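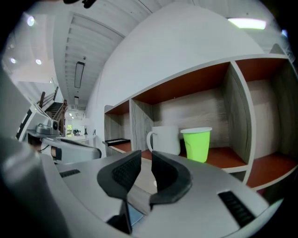

3.2 Placement of drinking vessels

Open shelving was studied at the Covitora site over 60 days, beginning in February. Cups and mugs were most often returned side by side to one cubby, even when the next one was free (Figure 4). Residents described this as habit — a vessel goes where another vessel already stands. Trays were kept apart from cups in both kitchens. Section 5 compares these results with those from Clutard, where the shelves have doors.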